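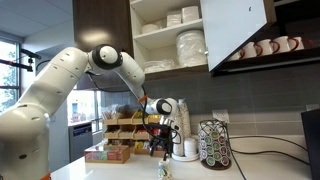 Janjua Robotics Group – Kitchen Manipulation Team

Open Day: Your Questions Answered

We've had such a lovely lot of emails since we put the open day notice up that it seemed kinder to answer everyone in one spot. If your question isn't covered, please write to Zarmeena Memon at the front desk and she'll get it to the right person (usually Corentin, who runs the demonstrations and does like a chat).

What will I see when I visit?

The arm at work in our office kitchenette, right beside the coffee pods and the tea box. It's the same counter we all use in the morning, and we've left it that way on purpose. A robot that can only manage a bare table in a lab isn't much help to anyone making a cuppa, so ours practises among the paper cups and the snack organizer like the rest of us.

What does it do, exactly?

Mostly it handles cups and small packets. A typical demonstration has the arm reach over the counter, bring the gripper down above a cup, pick it up and set it somewhere else. Corentin Lemaire will talk you through each step and stop wherever you'd like to ask something. There's also a tea round, where a visitor chooses a packet and the arm has a go at fetching it. It has its good days and its bad days with the packets, and we'd rather you saw both!

Does it make coffee?

Not yet, sorry. The pods are on a wire carousel that turns when you touch it, and that's a harder job than you might think. Ravinder Gauthier has been working on it since May and is always glad to show people how far he's got.

Do I need to book?

Yes please. The kitchenette is small, and we have 200 places over the whole day. Bookings close on 11/13/23. When you book you'll be given a group letter – just hang on to it and listen for it when you arrive.

Where do I go?

Room 404, Hevberg Building. Come in by the main doors, take the lift, turn left and follow the smell of coffee. If you're using a wheelchair or pushing a pram, the same route works fine, and we can bring your group in first so you get a clear view of the counter. Just mention it on the form.

How long does a visit take?

Each demonstration runs for half an hour, and after that you're welcome to stay in the meeting room next door, where Amna Bangash will have the Pikia software up on a screen. Pikia is what we use to plan the arm's movements, and you can drag a pretend arm about with a mouse and see whether it knocks anything over. Children tend to be much better at it than we are.

Can I bring the kids?

Of course! Children under 12 need a grown-up with them the entire time. We ask everybody to stay behind the tape on the floor while the arm is switched on, and that goes for little hands especially. Corentin keeps a stop button within reach at all times, and he'll let one person from each group press it so you can see how it behaves.

Can I touch the robot?

When it's powered down, yes. There are 2 points in the day when we switch it off to check it over, one in the late morning and one in the afternoon, and Kamran Sethi will help you move the joints by hand then. Please don't pull on the black cables. Kamran had to reroute them once already this year and he'd like to leave it at that.

May I take photos or video?

Yes, go right ahead, but no flash while the arm is moving. Please check with the other people in your group before you post anything with them in it.

Is there parking?

The Soltix car park across the road is open to our visitors for the day. Bus 296 stops nearly at the door, and the bike racks are around the back by the garden.

Will there be anything to eat?

Tea, coffee and biscuits in the meeting room, all poured by humans. Let Zarmeena know about any allergies when you book, and she'll put something aside with your name on it.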